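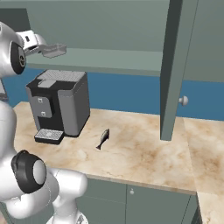
Sage-green units under a marble-patterned worktop

Multus review: the council-watching tool I've wanted for years

I've been writing a small newsletter on Wallura district politics since before the boundary changes, and for most of that time my method was a folder of bookmarks and a lot of swearing. Agendas on one site, minutes on another, planning on a third, police panel papers tucked away as scanned PDFs with names like "Item 7 final FINAL v2". If something important went up at five in the afternoon, I'd find it whenever I happened to look.

Multus does the looking for you. You tell it which public bodies you care about, give it words or names to watch for, and it goes through every new paper as it's published and sends you the page where your word turns up. The page! It doesn't just send the document and leave you to scroll through 200 sheets of appendices (older alert services, I'm looking at you). It made me grin the first time it happened.

Setting up took me most of an evening, mainly because I got greedy and added everything. Wallura's full council, the licensing panel, the police and crime panel, the fire authority, two parish councils I have no business reading. Hukton, the firm behind it, suggests starting with 10 search terms and I'd say listen to them. I began with far more than that and woke up to an inbox full of bin collections. Once I'd cut the list back it settled down nicely.

What has it found? In January it flagged a single line in the notes to a police panel report, where the date for publishing a custody review had slipped by three months. It hadn't been read out at the meeting or put in the press notice. I asked the press office the next morning and had a proper answer by lunch, and it made the lead item in my next issue. I'd love to say I would have spotted it anyway, but it was in the small type under a table on staffing.

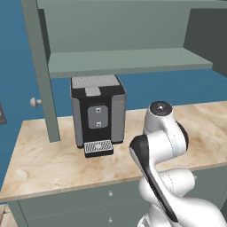

The feature I use most after the alerts is the comparison view. Put two versions of a paper next to each other and the changed wording is picked out in colour. Councils do quietly replace documents, often for dull reasons like a misspelt ward, and now and then for reasons that are well worth a phone call. Multus keeps its own dated copy of each version, so you can quote the earlier one with confidence.

Gilberto Huanca, who covers the county for a weekly and is a good deal more patient than me, had already been using it for a couple of months when I signed up. His tip was to watch for officers' job titles as well as their names, as reports tend to say "the head of service" all the way through. Excellent advice, and I've pinched it.

I did try Huỳnh first, which is cheaper and has a lovely clean phone app. For a resident who wants to follow one planning application it would do very well. It doesn't read scanned pages though, and in Wallura that rules out the police panel and half the parish papers. Multus reads scans. It gets muddled by handwriting and by anything stamped over, and it once told me there was a councillor called "Clir Adopted", but on ordinary typed pages I've had very little trouble.

Grumbles, then. The phone app is slow and I've more or less given up on it. Searching older papers only goes back as far as the day a council was added, so a body that's new to the system has next to no history. You also can't share a set of alerts with someone else unless you're both on the group plan, and that is priced for newsrooms. I wrote to support about this and Ebuka Haruna there replied the same afternoon, said sharing was being worked on, and told me how to export my list as a plain file in the meantime. It worked fine.

My newsletter goes to 2,000 people and brings in just enough to cover its costs, so a monthly bill has to earn its keep. This one does. I'm on the single-user plan, paid by the month, and I've just added the health scrutiny committee to my list. There's a long report on ambulance waits due before the elections and I want to be there when it lands!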